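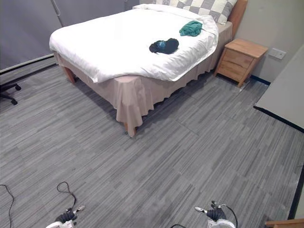
Willine duvet set – white, thick, washes at 60. Bed skirt sold seperately, beige, gathered. Checked pillowcase in cream and grey, spare ones back in stock in August.

Bedside drawers are the Molik, light wood, splayed legs. Arrives built, just lift it in. 3 year guarantee.

Flooring next – Brallari carpet in grey streak. Hides crumbs well, hoover as normal. 78 per box, delivery extra.
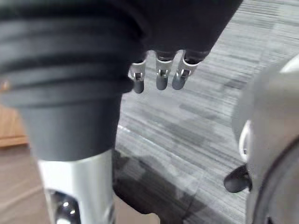
Grey carpet, light and dark streaks

Order a spare box, shades vary a bit between batches. Fitting by Quách, allow 9 working days, ring first if your on an upper floor.

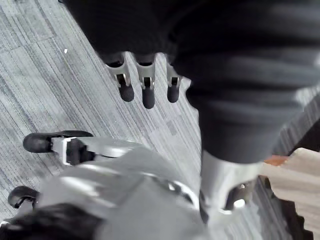 Grey carpet again, streaks on the diagonal

Samples free, one per household.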